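Priscombe Craft List
Posted October 2026 by the list member at Guerra Street

Re: Shallow tray for small parts - what do you put on the bottom?

> I've got 500 of those little spacers to sort and every tray I own
> is slick as ice. They slide into one corner the second I pick the
> thing up. Felt sheds, paper curls. What are the rest of you using?
> Also, how high do you make the sides? Mine are tall and I keep
> knocking my knuckles.

Oh, I have opinions on this one! I went through the same thing in March, when I was sorting beads for the Jolier lampshades (never again, by the way) and chasing them all over the table.

Felt was my first try too, and I was picking fuzz off everything for weeks. Then I had a roll of cork shelf liner left over from the kitchen drawers and stuck a piece in an old picture frame with a backing board, and that was that. Small stuff stays where you drop it, and you can still pinch it up with your fingernails. Cut the cork a hair too big and trim it in place - mine came up short on one side the first time and beads went straight down the gap.

As for the sides, go low. Mine are 2 fingers high and I wouldn't want them any taller, you need to get your hand in flat. If you're worried about spills, make the tray wider. And pale wood for the edges, please, or you'll never spot a white bead that has wandered over to the rim.

I glued mine with Dritix, the one in the squeeze bottle, and left it under 4 cookbooks overnight. No nails. It has been dropped twice and the corners are still tight.

The general shape I mean, low sides and a tan floor:
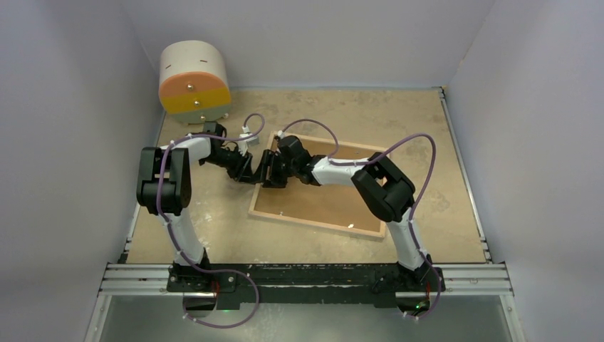
Shallow tray, light wood edges, one tiny white piece down near the lower right edge.

If you want my measurements I can dig them out this weekend, they're on the back of an envelope somewhere. And does anybody have a good way of getting glue off cork? I've got a shiny blob right in the middle of mine and it's driving me nuts.

3 replies | 2 shares
Contact the list | © Priscombe Craft List | Back to top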